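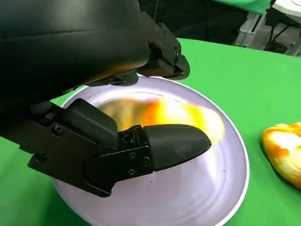

一、写在前面

各位支持我们的朋友，大家好。上一份报告交出去的时候，赛道二号弯的排水沟才挖了一半，泥堆得比护栏还高，我们心里其实挺没底的。转眼到了七月，春季赛程跑完，手头终于有些能拿出来讲的东西，就趁着这几天休赛，把上半年的事情从头理一理。写得啰嗦的地方，还请多包涵，我们这些人平时跟扳手打交道多，跟稿纸打交道少。

本报告由Lirkard短道赛车场运营组撰写，报送Stinatia基金，7月3日，星期日。

二、春季赛程

春季原计划办十个比赛夜，最后跑成了九个。缺的那一场是因为连下了两天雨，土面压不实，压路机一上去就陷，我们等到傍晚五点多才决定取消。有几支车队从外县开了三个多小时拖车过来，当时心里肯定不好受，不过大家还是帮着把围挡收了才走，这份情我们记着。那晚的报名费已经全部退还，门票可以换成秋季任意一场，换票的手续在售票窗口就能办。

九个比赛夜加起来，正式发车的车次是306，包括预赛、复赛和决赛，不含练习圈。和去年春天相比，最明显的变化在入门组。以前入门组常常凑不满一个发车格，跑两轮就散了，今年有好几晚要分成两组预赛才排得下。新来的车手里有一半是从卡丁车转过来的，过弯的胆子很大，只是对土面还不太熟，头两场在四号弯打转的特别多。我们后来把入门组的练习时间延长了十分钟，让他们先跟着场地引导车慢慢跑几圈，找找外线的感觉，到五月份打转的情况就少多了。

改装组的积分争得很紧，最后一晚之前，前三名之间只差一个决赛名次。那场决赛跑到倒数第六圈出了黄旗，重新发车以后第二排外侧的车贴着墙一路往前拱，看台上的人全站起来了，连小卖部里煎香肠的都跑出来看。这样的夜晚，一年能有一两回，我们就觉得前面那些挖沟铲泥的日子没有白过。

三、赛道与设施

基金拨付的款项，大头用在了排水和护栏上。

二号弯的排水沟在三月底完工，沟底铺了碎石，出水口接到场外的老水渠。四月那场大雨之后我们特地去看过，内侧积水大半天就退了，往年同样的雨，要泡上两天。前面提到取消的那一晚，问题主要出在背面直道，那一段地势低，排水沟暂时照顾不到，列在下半年的计划里。

护栏方面，主看台前的直道已经换了新的防护网，立柱也重新浇了基座。这一段一共更换了290米，比申请书里写的长出一些，多出来的部分是拆旧网的时候发现后面几根立柱锈得厉害，索性一并换掉。超出的费用由我们自己的门票收入承担，没有动用基金的钱。 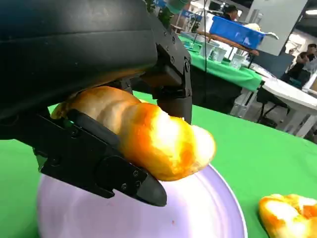 旧立柱里还能用的几根，我们锯短了做成维修区的隔离桩，刷了黄漆，晚上车灯一照很醒目。维修区的照明也补了一排，以前车队换变速齿轮要一个人打手电、一个人拧螺丝，现在总算可以两个人都腾出手来干活了。

计时系统的事情要多说几句。我们从二月开始试用Flutari计时器，前两场问题不少，感应线埋得浅，压路机压过两遍就移了位，有一场复赛的第三、第四名只好靠终点裁判的手写记录来定。后来把感应线重新埋深，外面加了套管，到现在没有再漏记。成绩单在每组比赛结束后几分钟就能贴到公告板上，车手们不用再围着裁判塔等，裁判塔下面的楼梯也终于能走人了。

四、安全与医务

春季一共出动拖车和救护人员的次数不算少，好在都是擦碰和翻车后的例行检查，没有人需要住院。五月有一辆车在三号弯连翻两圈，车架歪了，车手自己从窗口爬出来，向看台挥了挥手，那一阵掌声我们到今天还记得。

场边的救护点添置了一批护具，包括Bauerfeind的护膝和护腕，主要给扭伤、磕碰的车手和维修人员应急用。用过的一律登记归还，到目前为止都还在柜子里。消防方面，每个弯道的灭火器都重新做了检查，旗手在季前参加了一次半天的演练，重点是车辆起火时怎样分工接近，怎样给后车打旗。

五、青少年体验日

体验日是申请书里承诺过的项目，春季办了两次，来的孩子和家长最多的一次达到235人，停车场一度停到了草地上。孩子们可以坐进赛车座舱，系上五点式安全带，听维修人员讲讲轮胎为什么左右不一样大。最受欢迎的还是换胎比赛，四人一组，拿真的气动扳手，旁边有大人看着。有个小组换了五次，非要把自己的成绩再缩短几秒，到收摊了还不肯走。

有家长提意见，说场地里遮阳的地方太少，饮水点也离得远。这个批评说得对，下一次体验日我们会在入口和维修区各搭一个凉棚，把饮水桶挪到队伍旁边。耳罩也不够用，小号的尤其缺，已经下单补了一批。

六、经费使用情况

上半年的款项已按约定分两期到账，排水工程和直道护栏的尾款均已结清，计时系统还剩最后一笔，约定在秋季首场比赛验收之后支付。发票和收据的复印件随本报告一并寄出，按项目分装在三个信封里。如果核对时发现哪一张看不清楚，请告诉我们，原件都留着，可以随时补寄。

七、下半年的打算

八月整个月不安排比赛，集中处理背面直道的土面。打算先把表层翻松，补进一批黏土，再反复洒水碾压，低洼的那一段顺便接上排水管。这项工作看天吃饭，我们留了一周的余地。

秋季赛程从九月开始，首场准备设入门组和改装组，耐力赛放到第二场，等新土面压得更结实一些再跑。积分规则有一处小改动，预赛也计入少量积分，这是好几支车队一起提的，希望大家在预赛里也肯拼一拼。新规则的草稿已经贴在维修区门口，欢迎提意见。

各位要是秋天有空，务必来场边坐坐。三号弯外侧的土坡看得最清楚，晚上风大，记得多带一件外套，也别穿太好的鞋。背面直道完工以后，我们会再寄一份简短的施工说明过去。

Lirkard短道赛车场运营组 敬上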